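4.2 What changed on the floor

I spent eight weeks at Lerkano, mostly standing about with a notebook and getting in the way. The plan was to watch how people took to Plorar, the system that learns handling tasks from demonstrations recorded with hand-held grippers. I'd expected to hear a lot about jobs (and I did, see 4.4), but what came up first, and over and over, was the room. People who used to sit at their own benches were now on their feet in one big shared space, doing a task with a gripper in the hand and a headset on, while colleagues came and went behind them.
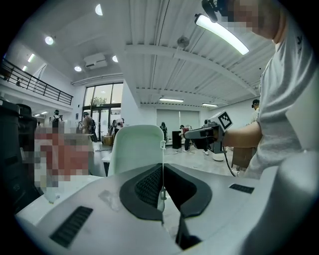
Figure 3. Demonstration work at Lerkano, with a hand-held gripper carrying a square marker.

Nazanin Jalali, who had packed small parts for years before any of this, told me she felt watched for the first fortnight and then stopped noticing. What she did notice was her own hands. "I never knew I turned things over before I put them down," she said, and now she had to decide whether the robot ought to learn that as well! I loved this remark and pestered everyone else about it. Most of them had a habit of their own that they'd either dropped or started defending - quite fiercely in two cases.

The target was 3,000 accepted demonstrations and the group finished with 2,958, a shortfall that management shrugged off and the workers minded a good deal. They had begun to treat a rejected recording as a bad piece of work, even when the fault lay with the tracking.

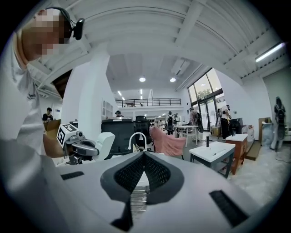

Talk suffered too, though less than I'd feared. At the old benches people chatted with their eyes down, all day long. With the grippers they saved it for the gaps between recordings, so it came in bursts, and newer staff told me they found it harder to ask a quick question. The Kedeck site, where Alipour ran the same system from September, kept a longer pause between tasks for this very purpose, and I come back to that comparison in section 5.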